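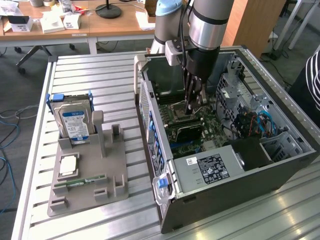 作業ノート 2024年12月30日

聖書研究会の音声アーカイブ、続き。年内に片付けるつもりだったが無理。

・ヨハネ黙示録の講解シリーズ、文字起こしは第3章まで。サルデスの教会のところ、録音の後半が小さくて聞き取れない。「目を覚ましていなさい」を何度も繰り返しているのはわかる。音量上げると雑音も上がる。明日もう一回。

・テサロニケ第一 4章の回は全部終わった。4,000字ちょうどで切ったら祈りの途中で切れた。切り方を直す。祈りは祈りで別ファイルにしたほうがいいか? 読む人は本文だけほしい気がするけど、祈りの言葉が一番いい回もある。保留。

・聖句の訳。話者が口語訳と新共同訳を混ぜて引用している。たぶん暗唱は口語訳、手元の本は新共同訳。文字起こしは話した通りに残すこと。前に勝手に揃えてしまったのがあるので戻す(テサロニケの2回目と、マタイ25章の回)。すみません、やったのは自分。

マタイ25章、十人のおとめ。この回が一番問い合わせが多い。油の話のところで笑いが入るが、(笑)は入れない方針だったはず。でも入れないと怒っているように読める。ここだけ入れた。意見あれば余白に。

索引
Flerneckに入れた聖句索引、3,000件を超えたあたりで検索が遅い。並び替えを外すと速い。書名の略記がばらばらなのも原因のひとつっぽい。「一テサ」「Iテサ」「テサ一」全部ある。「一テサ」に統一。黙示録は「黙」。ヨハネの手紙は「一ヨハ」、福音書の「ヨハ」と混ざらないように注意。変換表は半分できた。

「再臨」の見出しに300件ぶら下がっている。多すぎて使えない。分けるなら
 再臨/備え
 再臨/時期(「その日、その時は誰も知らない」系)
 再臨/慰め
くらいか。「時期」は話者本人がいつも慎重なので、見出しだけ見て誤解されないようにしたい。日付を言い当てる話は一度もしていない。むしろ毎回たしなめてる。見出しの下に一行注をつける案。「時期を論じた箇所。特定はしていない」とか。

Bendholm教会から来た箱
カセットとMD。ラベルが鉛筆で薄い。「アドベント」とだけ書いてあって年がないのが何本も。賛美歌の番号が聞こえれば歌集の版から年代を絞れるかも。第二主日らしいのを頭だけ聞いた。イザヤ40章「慰めよ、わが民を慰めよ」。説教者の声は今までの人と違う。誰だか不明、ラベルに名前なし。声だけで決めつけないこと。
→ 向こうの週報が残っていれば照合できる。問い合わせ文は書いた、送るのは年明け。

Skostbergの小冊子
終末についての問答集、100部刷る話。校正二回目。直し:
 p.4 「艱難」にルビ
 p.7 ダニエル12章の引用、節番号ずれ
 p.11 「目を覚まして」と「目をさまして」混在。引用元に合わせる
 裏表紙 集会案内が古いまま。2月からの時間に差し替え
p.9の「急いで備えなさい」の段落、怖がらせる調子が強い。子どもも読むので、ルカ12章の待っているしもべの話を先に持ってきたらどうか。主人が帯をしめて給仕してくれるところ。あそこを読むと待つことの印象が変わる。自分はあの箇所のほうが好き。順番を入れ替えた版をも作って並べてみる。

残り
・黙 3章後半、聞き直し
・略記の変換表
・マタイ25章、話した通りに戻す(途中)
・Demirtaş版の対訳聖句表、返却期限を確認。奥付のコピーまだ
・バックアップ。音声の原本と文字起こしは別のディスクに。同じのに入れない

除夜の集まりは詩編90編とのこと。読む箇所の紙だけ先に印刷した。「残りの日を数えることを教えてください」、12節。字が小さいので大きくして刷りなおし。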